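My grasp planner finally stopped being afraid of cloth

August 17, 2026

I've been rewriting the perception side of Gullside, my little manipulation stack, since December, and this week it got fun again! The old version fit a box around every segmented blob and grabbed across the short side. Lovely for a toothpaste tube. For fabric it was hopeless, and I knew it, and I kept tuning the box fitter anyway.

The new node (I named it Vesuvwood, don't ask) skips boxes for anything soft. It looks for folds and bunched-up corners in the wrist image, scores them, and hands the best one to the planner with an approach angle. With the yellow microfiber cloth it picks the gathered corner, and there are toothpaste tubes right next to it on the marble, so the segmenter has to keep white plastic and pale cloth apart at very close range.

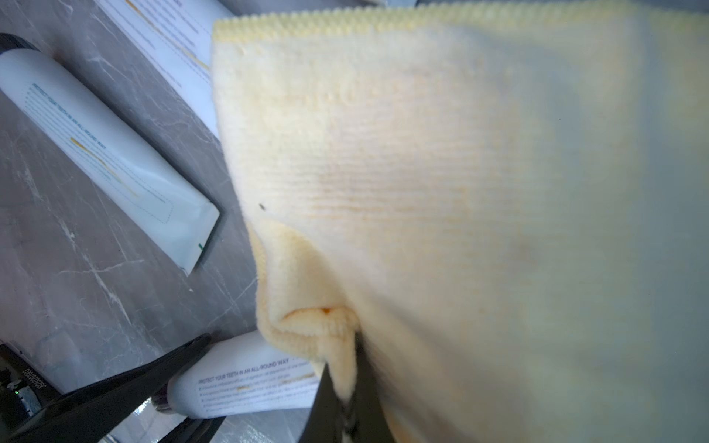
Socks are a different problem

A cloth is forgiving. A sock has a cuff, a heel and a toe, and I want the planner to know which one it has. I labeled 100 wrist frames by hand, trained on crops, and the cuff detector came out way better than I expected. Ribbing is a gift: all those parallel ridges give you a direction for free. The smooth part of the foot gives you almost nothing, especially when it goes soft in the close-up. 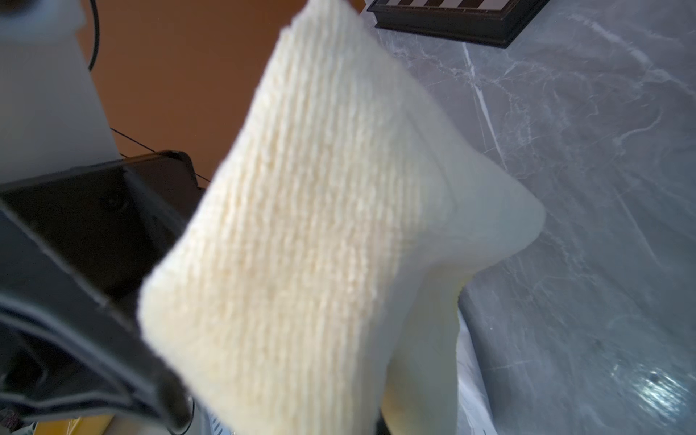

Photo: Gullside wrist camera

Glare is still on my list. Polished stone throws back bright patches, and the old threshold code loved calling them fabric. I now mask anything saturated before scoring, which costs a little real cloth but I can live with that.

Some numbers for the two of you who asked. The replay set is 2000 frames, and Vesuvwood proposes a grasp I'd accept on 1535 of them. Most of the misses are dark folds where the fingers cover the good spot. Next up is carrying the last clean view forward so the planner remembers what was there before the gripper got in the way. I've got a branch started and it only crashes on shutdown.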